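Measuring the hallway noise, part two

In February I moved the sound meter from the hallway to the kitchen wall and let it log for the rest of the month. The earlier post covered calibration, so I'll skip it. Settings were A-weighted, slow response, one reading every 15 minutes. The month gave 2,673 usable readings. Gaps are from the two times I unplugged the meter to run the vacuum.

The question was whether the hum I hear at night comes from the refrigerator or from the ventilation shaft shared with the unit below. Berhanu Abera, who lives in that unit, agreed to write down when his fan was on. His notes cover 111 switch events, most of them between 6 and 11 p.m.

I lined up his times with my readings in a spreadsheet. With the fan off, the overnight median was 31 dB. With the fan on it was 34 dB. The refrigerator compressor adds more than that, but it cycles, and the hum I was after is steady. So the shaft is the better candidate.

Readings taken while someone was using the kitchen had to come out. I dropped everything above 50 dB, along with the reading on each side of it. The rule removed 894 rows before I got to the total given earlier. Most were meals, and dishes set down on a bare wooden table are louder than I expected. Chopsticks barely register.

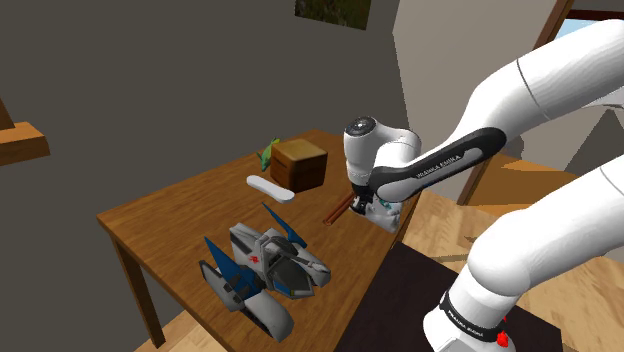
What I changed

The shaft grille was held by two screws, one of them stripped. I replaced both and put a strip of closed-cell foam behind the flange. The foam is 3 mm thick, and 80 cm was enough to go all the way around with a small overlap. Thicker foam kept the grille from seating flat.

After the change, the fan-on median dropped to 32 dB. I only have nine nights of data for this, and Berhanu was away for two of them. Meron Feyisa suggested in the comments last time that I log one-third octave bands as well. My meter can't do that, but I may borrow one that can and repeat the fan-on nights with the foam removed.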